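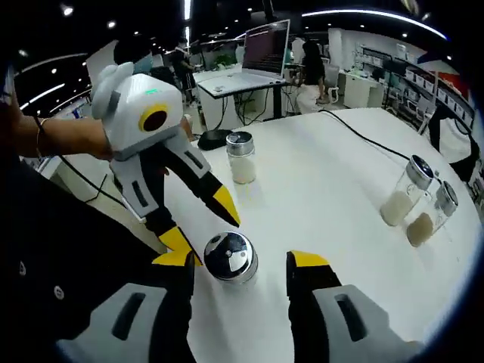

Zwei Handgreifer am weißen Tisch, dahinter die Gläser

Von: Gerasimos Kouris
An: Verteiler Greifen und Handhaben
Datum: 2022-07-17
Betreff: Re: Wie war es bei Stostix?

Liebe Liste,

ich hatte ja versprochen, mich nach dem Besuch zu melden, und nun ist es doch wieder länger liegen geblieben als gedacht (der Urlaub, die Enkel, Ihr kennt das!). Weil die Frage aus dem Juni noch offen ist, setze ich sie gleich noch einmal hierher:

> Hallo zusammen, fährt jemand zum Tag der offenen Tür bei Stostix?
> Ich kann leider nicht, würde aber zu gern wissen, ob man die
> Handgreifer selbst in die Hand nehmen darf oder ob wieder nur
> Folien gezeigt werden. Bei Matos war das ja eher enttäuschend.
> Und: Lohnen sich die 200 Kilometer?
> Grüße aus der Cokava-Gruppe

Ja, man darf, und ja, sie lohnen sich! Es gab einen kurzen Vortrag, danach ging es gleich an den Tisch, mitten im Großraumbüro, wo ringsum ganz normal weitergearbeitet wurde. Man nimmt den Greifer am Handgriff, führt ihn an das Glas heran und macht die Bewegung so vor, wie sie später der Arm ausführen soll. Das Projekt heißt dort Bilum, und nach Auskunft der Kollegen haben sie bisher 600 solcher Durchgänge aufgezeichnet, von denen 79 wieder aussortiert wurden. Die Zahl der verworfenen fand ich sympathisch ehrlich.

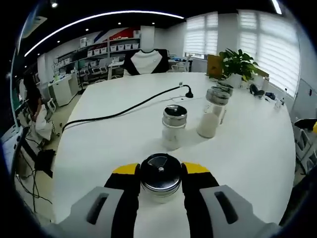

Mich beschäftigt seit Jahren vor allem das Greifen von glatten, runden Dingen, und da bin ich voll auf meine Kosten gekommen. Unsere alten Backen im Verein rutschen an Glas einfach ab, sobald man ein wenig zu hoch ansetzt, und nehmen wir mehr Kraft, bekommt man es mit der Angst zu tun. Bei Stostix sitzen an den Fingern schwarze Innenflächen mit gelben Spitzen, die das kleine Glas von beiden Seiten fassen, während der blanke Metalldeckel darüber frei bleibt. So etwas möchte ich im Herbst gern nachbauen, mit dem Material, das noch bei mir im Keller liegt. Wer Erfahrung mit weichen Belägen hat, möge sich bitte melden!

Die Vorführung kann man übrigens auch als Gruppe buchen. Ich schreibe den Leuten nächste Woche und frage nach einem Termin, gebt mir bis dahin kurz Bescheid, wer mitkäme.

Herzliche Grüße
Gerasimos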